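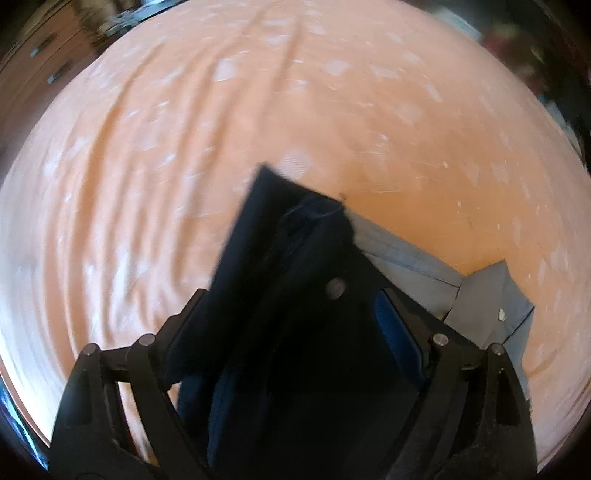

Abb. 4.1: Dunkles Kleidungsstück mit grauem Stoffteil zwischen den Greiferfingern, orangefarbene Auflage.

4 Arbeiten am Legeplatz Skandetti

Dieses Kapitel richtet sich an alle, die bisher von Hand gelegt haben und jetzt neben dem Skandetti stehen. Wer nur wissen will, wie man ihn ausschaltet, liest Abschnitt 4.3.

4.1 Schichtbeginn

1. Auflage glattziehen. Kleine Falten verkraftet der Greifer, lange Längsfalten hält er gern für Ware und faltet sie mit. Das sieht beeindruckend aus, zählt aber nicht zum Tagessoll.

2. Lose Etiketten, Fadenreste und Kaffeebecher vom Tisch nehmen.

3. Greiferpolster mit einem trockenen Tuch abwischen. Kein Reiniger, auch nicht der gute aus dem Schrank von Kinnear.

4. Am Bedienfeld Programm 8 (gemischte Ware) wählen und mit dem Schichtkürzel bestätigen. Bitte mit dem eigenen.

5. Referenzfahrt abwarten. Sie dauert 80 Sekunden und lässt sich durch Zureden nicht verkürzen.

Hinweis: Schwarze und dunkelblaue Stoffe erkennt die Kamera schlechter als helle. Bei Meldung 115 (»Kante nicht gefunden«) das Teil so drehen, dass eine Ecke frei auf der Auflage liegt, und »Weiter« drücken. Kommt die Meldung beim selben Teil ein zweites Mal, wird es von Hand gelegt. Das können Sie ja.

4.2 Was sich für Sie ändert

Das Legen glatter Teile übernimmt die Anlage. Bei Ihnen bleiben Vorsortieren, Endkontrolle, Knöpfe, Futter und alles, was die Produktbeschreibung von Billurik als »Sonderfälle« führt. In der Praxis ist das der Donnerstag.

Teile, die von Hand nachgelegt werden, tragen Sie auf dem Zettel links am Bedienfeld ein. Der Zettel dient der Einstellung der Programme. Er dient ausdrücklich nicht dem Vergleich zwischen Kolleginnen, das ist mit dem Betriebsrat von Fondine so vereinbart und hängt unterschrieben neben der Stechuhr.

Die Pausen bleiben, wie sie sind. Der Skandetti macht keine, nimmt es Ihnen aber nicht übel.

4.3 Anhalten und Eingreifen

VORSICHT: Quetschgefahr zwischen den Greiferfingern. Niemals bei laufendem Programm in den Greifbereich fassen, auch nicht »nur kurz« wegen eines schiefen Ärmels.

1. Taste »Halt« drücken und warten, bis die gelbe Lampe dauerhaft leuchtet.

2. Finger am Bedienfeld öffnen. Ware abstützen, sonst fällt sie.

3. Teil entnehmen. Nicht ziehen, solange ein Polster noch anliegt: Die Naht gibt zuerst nach.

4. Hände aus dem Bereich, Haube schließen, »Weiter« drücken.

Im Notfall den roten Pilztaster benutzen. Danach ist eine neue Referenzfahrt fällig, siehe 4.1, Schritt 5.

4.4 Wenn gar nichts mehr geht

Anlage ausschalten und Iolo Jenkins anrufen, Durchwahl 449. Er fragt als Erstes, ob die Auflage glatt war. Sehen Sie deshalb vorher nach.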